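Minutes of the Linen and Housekeeping Working Group
Taltska Guest Houses, April
Held in the ground floor office, Kunine House

1. Minutes of the previous meeting
Agreed as a correct record, with one change. Item 4 should read "pillowcases", not "pillows".

2. Matters arising
The shelving in the Kunine linen room has been fixed to the wall. The damp reading behind the boiler cupboard is still outstanding and is carried forward.

3. Laundry contract
The contract with Prusau ends in the autumn. The present minimum is 400 kg a month. The supplier has offered a minimum of 900 kg at a lower rate per kilo. Combined use at both houses passed that level only in the summer months. Members did not support the higher minimum. A quote is to be obtained from Arnaud on the same terms as the present contract.

4. Replacement of bed linen
Flat sheets bought in the first order are wearing thin along the centre. It was agreed to withdraw any sheet that shows light through the weave when held to a window. Withdrawn sheets are to be cut for dust covers. Spending on replacements is capped at £1000 for the year. 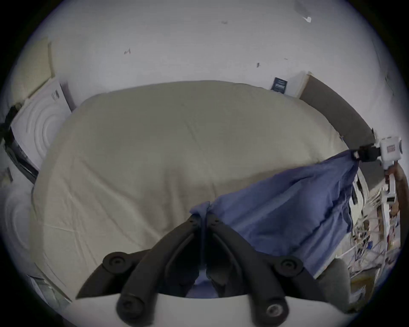
Minutes taken by the housekeeping office, Taltska

5. Colours
Coloured linen is to be washed apart from white at all times. Blue items have come back from the laundry in mixed bags twice. Bags will be tagged by colour before collection, and the tag number entered in the day book.

6. Room changeover
The early shift asked for the start time to be moved from 10.00 to 9.30. Agreed for Kunine House only. The linen trolley on the upper floor needs a new wheel.

7. Stock check
A reserve of 20 full sets is to be kept at each house. Mattress protectors are to be listed separately from now on.

8. Any other business
The key to the lower store is to be signed out. The window catch in room 6 was reported again.

Next meeting: 14.00, same room, date to be circulated.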